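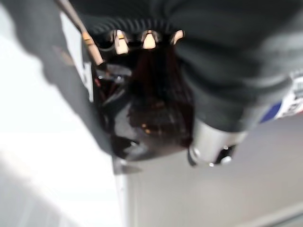 Fig. 1. Dark grey garment, ribbed band with the cream tabs below it.

4. Sorting and folding knitwear

For the Utivcombe clothing store, both rails. Read section 3 first if you haven't set the shelves up.

4.1 Before you start
Clear the table and wipe it. Dry hands, no rings. Have the Broltine storage bags ready - small ones take 40 litres, big ones 100.

4.2 Checking the ribbing
1. Lay the garment face down. Sleeves out.
2. Find the ribbed band. Run a thumb along it, feeling for pulls.
3. Look for anything hanging off the band - tabs, toggles, loose trim. Leave it on. Don't cut.
4. Note any trim on the card. Colour and where it sits is enough, no need for a drawing.
5. Shaggy or hairy trim gets a shake outdoors, then a soft brush downwards. Never across.

Note: dark grey and black look the same under the store lights. Take them to the window before you write the colour down.

CAUTION: tabs snag. Keep them clear of open knits and zips when stacking.

4.3 Folding
1. Sleeves in, one over the other.
2. Hem up to the chest. Ribbing flat, not stretched.
3. Tuck tabs inside the fold so they dont catch.
4. Turn over, smooth once, stop. Over-smoothing leaves shine on wool blends.

4.4 Bagging
1. Heaviest at the bottom.
2. Press the air out by hand. No vacuum for anything with a fur or fringe trim, it comes out crushed.
3. Card in the front pocket, facing out.
4. Shelf it by colour, then size. Coats go to Fudville, not here.

CAUTION: damp garments must never be bagged. Hang overnight and check agian in the morning.

Spare cards come in packs of 200 from Khoury, order code 1707. Rail labels are in section 5.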